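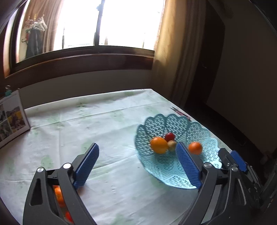 The light-blue bowl, on the table by the window.

From: Jacobus Venter
To: Kakdale house list
Subject: Re: the fruit bowl on the kitchen table

On Monday, Xolani Mokgethi wrote:

> Can we please settle what the blue bowl is for. I went looking
> for the gate key and found it under an orange. Also, the cloth
> needs a wash and I am not volunteering again before January.
> Does anyone object to fruit in the bowl and only fruit?
> X.

No objection from me. I bought the bowl at Sibiya for 80 and the receipt said "fruit basket," so Xolani has the law on his side. It's plastic, but it has the lattice and the petal edge, and my aunt once took it for something good, from across the room, in the evening.

Current holdings: two oranges, one of them enormous, a small red thing I'm calling an apple, and a pale yellow-green thing I'm not calling anything until somebody claims it. If it's yours, reply by 10 tonight or I'm slicing it into my tea.

On the cloth - yes, I've seen the stains near the front. The leaves in the pattern hide less than we hoped when we picked white and green. I'll soak it if somebody else irons. It has had those creases for as long as I've known it.

Other table business. The photos propped against the wall stay where they are, and so does the teal clip on top. Whatever the small pinkish-red bits behind the bowl are, they need an owner or a bin. And the hangers outside the window are for drying, not long-term storage. One dark garment has the whole rod to itself.

Keys can go on the hook by the door, where we put a hook for keys.

Jacobus

Kakdale house list - write to the list owner to leave
Last updated: January
Back to top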